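Umholm village hall kitchen is looking for home cooks, keen or rusty, to test recipes for the Hemasdale Cookbook!

We've had a lovely pile of recipes in from all over the dale (soups, bakes, a great many chutneys) and now we need people to cook them at home and tell us how they went. You don't need any training. If you can follow a recipe and you like feeding people, we'd love to hear from you.

Each tester gets three recipes to try between now and the end of February. Cook each one at least once, exactly as written the first time, then play with it as much as you like and write down what you changed. We want to know if the timings are right, if the tin was too small, and whether anyone asked for seconds! 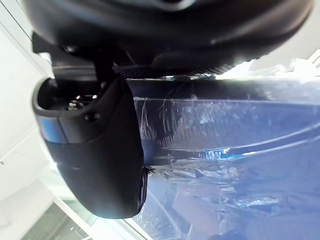

## What you'll get

- Your ingredients paid for, if you keep the receipts
- A copy of the finished book, with your name in the back
- A seat at the testers' supper in Umholm

## How to join in

Drop a note through the door at Studby post office with your name, address and anything you can't or won't eat. Tell us what sort of oven you have too, as we'd like a good mix of gas, electric and solid fuel.

Beginners very welcome, and so are families cooking together.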